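Reel changes at the Clarkmont

I spent most of January preparing a print of Hallow for the Clarkmont. It runs 90 minutes on 16 mm, and the lab sent it on small reels, each with its own leader. The room has a pair of Virkero projectors, so the choice was between building the print up onto large spools and running it in changeovers as supplied. I chose changeovers. The lab's loan terms do not allow the leaders to be cut, and I would not trust my own splices on a print of this age anyway.

Inspection came first. I wound each reel by hand across the bench, with cotton gloves and a lamp, feeling the edges for nicks. I found nine old splices, all tape, and remade two of them where the adhesive had crept and was catching the next turn. Shrinkage was within what the sprockets will take. There is a long scratch on the base side in the third reel, which shows as a white line over the harbour section and cannot be treated with anything I own.

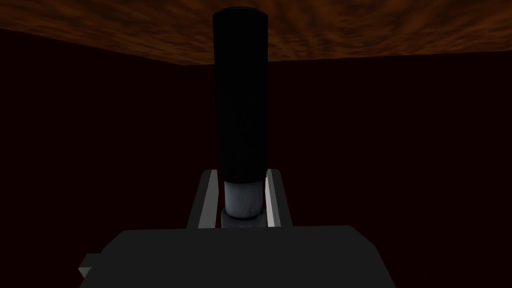 Dark cylinder with a pale grey band beneath.

The cue marks were less consistent than I had hoped. Some reels have the usual punched circles at the top right, some have scratched crosses, and one has both, presumably from different houses. I logged the frame position of every mark and wrote my own cue sheet from the picture: last line of dialogue, last cut, last movement before the tail. It is slower than trusting the dots, but it survives a badly timed punch. 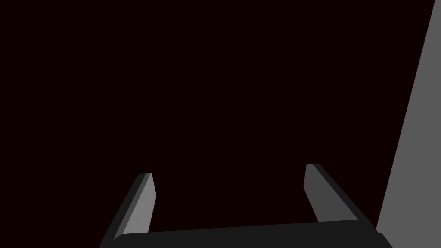 Fuad Admasu wrote after my last post to ask why I don't simply scan the print and play a file. He runs everything from a server and says the audience cannot tell from the fourth row. He may well be right about the fourth row. The loan agreement does not permit scanning, and the only file in circulation is cropped at the top and runs slightly fast.

That crop matters with Zhuravel, who puts faces very high and leaves the lower half of the picture to tables and floors. With the wrong aperture plate you lose foreheads in nearly every interior. I filed a spare plate to fit and checked it against the edge of the printed image, then set the side masking to match.

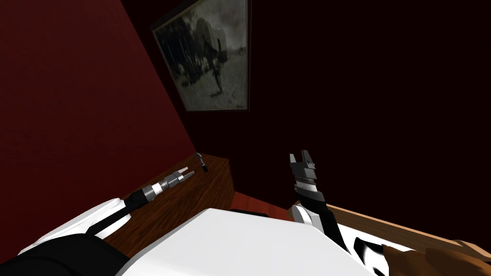
Sound and lamps

The optical track is variable area and fairly clean. One machine read it duller than the other, so the sound dropped at every second changeover — a fault in the focus of the exciter lamp, easily put right once I had a test loop running. Matching the picture took longer. One projection lamp had many more hours on it and looked yellow beside the other. I replaced both and kept the old ones as spares. 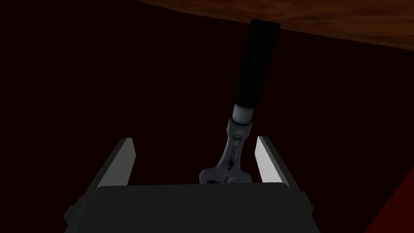 Kiều Nghiêm thinks I should have left the levels alone and ridden the fader by hand, as the changes would then follow the film and not the machine. I tried it in rehearsal and missed one. The fader now stays at a pencil mark, and the cue sheet is taped to the port between the projectors.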